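Brolness Annex – Fire Door and Exit Route Check
Tue 26 October. Checked by Sólveig Oddsson

1. Stair door, ground floor – PASS
Closes fully from any angle. Gap at the head even. Smoke seal complete on both sides.

2. Corridor door 18 – FAIL
Closer arm leaks oil at the spindle. Door stops short of the latch when released at 60 degrees. Replace the closer; do not adjust it again. It was adjusted in January and has drifted back.

3. Exit signs – PASS with comment
All lit on mains. The sign by the Darno store is partly hidden when the store door is open. Move it to the opposite wall.

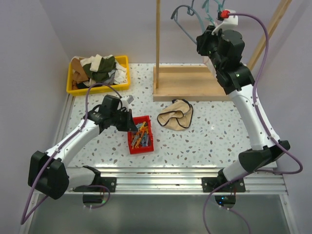 4. Extinguishers – PASS
Pins and tags in place. Unit 594 is due for its extended service before the next check. Tandberg to collect.

5. Clear width of exit route – FAIL
Pallets stacked along the rear passage. Cleared during the visit, but this is a repeat finding – mark the floor.

6. Emergency lighting – NOT TESTED
Key switch missing. Spare requested from Eskildsen.

Items 2 and 5 stay open until rechecked.

Recent checks
Ladder and step register
Loading dock, north side
First aid cabinets
Roof access hatch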